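The clear desk people came for me in February

I had been doing fine with a messy desk. I want that on the record before I get into it.

Then a friend forwarded me a link to the Gilum method, with the subject line "this made me think of you," and you can decide for yourself how kindly that was meant. Gilum, if you have been spared, is a system for keeping your desk clear. There is a booklet you can download for $29, a set of trays you can buy separately, and a free email every morning that reminds you about the trays. The promise is that a clear surface gives you a clear head, and that a clear head gets more work done by lunch than mine does by dinner.

I paid the $29. I am suspicious by nature, but I'm also the kind of person who reads the whole menu, and I couldn't leave it alone.

The booklet divides your desk into five zones. There is an active zone, a resting zone, a reference zone, something called the landing strip, and the last one is "air," meaning a part of the desk where you aren't allowed to put anything at all. My desk is an old door on two filing cabinets. By the time I had given the air its share I was typing with my elbows against my ribs.

What bothers me more than the zones is the evidence. The booklet says over and over that clutter drains your attention. Fine, maybe it does. I would like to know who was measured, and doing what, and for how long. I went looking for a list of sources at the back and found a page of quotes from happy customers. One of them says her desk now "breathes." I can't do much with that.

And there's the matter of which way the arrow points. I can believe that people with tidy desks get more done on average. They may also be people who have fewer things thrown at them, or a door that closes, or somebody else who opens the mail. When my own desk is clear it's usually the week after a big job has gone out. The work got finished and then I cleaned up. If you had taken a picture of me that week you could have sold it as proof of anything.

Still, I gave it a try. Two weeks, no cheating, which is the trial period the booklet asks for. I bought the trays from Oksanen, the office supply place out past the Zurncombe turnoff, because the Gilum ones cost more than my chair did. I put the pens in the resting zone. I put the stapler in reference, although I have never once referred to it.

The first few days were pleasant, I'll give them that. It's nice to set down a cup of coffee without checking for paper first. I got up early and felt like someone in a catalog. I don't think I did any better work, but I did sit down to it in a better mood, and I've had worse returns on $29.

Then came the cables. Every one of these systems goes quiet when it gets to cables. The booklet has a photograph of a desk with a lamp, a laptop and a computer screen, all of them switched on, and not a cord to be seen. Where does the power come from? The advice amounts to a single line telling you to "route them with intention." I routed mine with tape, and then with more tape, and one of them still slid across the work surface every time I moved my foot.
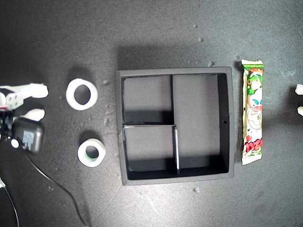 Speckled gray tabletop, black cable running off it.

The second week was worse. I lost a bill, which has never happened to me on the messy desk. On the messy desk I know that anything urgent is on top, anything annoying is to the left, and anything I'm hoping will go away is underneath the dictionary. It looks bad and I can find things in it. With the trays I had to remember what I had decided a thing was, and apparently I had decided that the water bill was "reference." I found it when I went in for the stapler.

I should say something about the app, too. The morning emails push you toward an app called Virkico, which isn't made by the Gilum people as far as I can tell, although the two of them mention each other an awful lot. You take a photo of your desk at the end of the day and it gives you a score. My highest score was 362. Out of what, I couldn't tell you. I looked through the help pages and there's no top number given anywhere, only a note that scores "grow with you." On the last evening I put my coat over everything on the desk and took the photo, and the score went up. I wrote to ask them about it and got back an automatic reply with a coupon for a year of the paid version.

I can hear the objection, because the friend who sent me the link has already made it. Two weeks is too short, I went in wanting it to fail, and I didn't buy the proper trays. All of that is fair. I probably did want it to fail. But if a method only works on people who already believe in it, I'd like that printed on the front, next to the price. And the two weeks was their number.

There's an older idea underneath all this that I don't much like either, which is that the state of your desk says something about the state of you. My grandmother ran a feed store off a counter you couldn't see the top of. There was twine on it, and seed packets, and invoices on a nail, and usually a cat. She knew what everyone in the county owed her to the penny. I never heard anyone tell her she needed some air on it.

If you have a clear desk and it makes you happy, keep it. I'm not out to convert anyone. My complaint is with the people charging for the idea, and with the word "proven," which shows up in that booklet more often than the word "desk" does.

As for me, the dictionary is back where it was, with a few things under it already. I kept one of the Oksanen trays. It's holding up the short end of the door -- one of the filing cabinets has always been a bit lower than the other -- and for the first time in years my pencil doesn't roll off onto the floor. The morning emails are still coming. I've hit unsubscribe on them and been told it may take up to five working days, so I'll let you know.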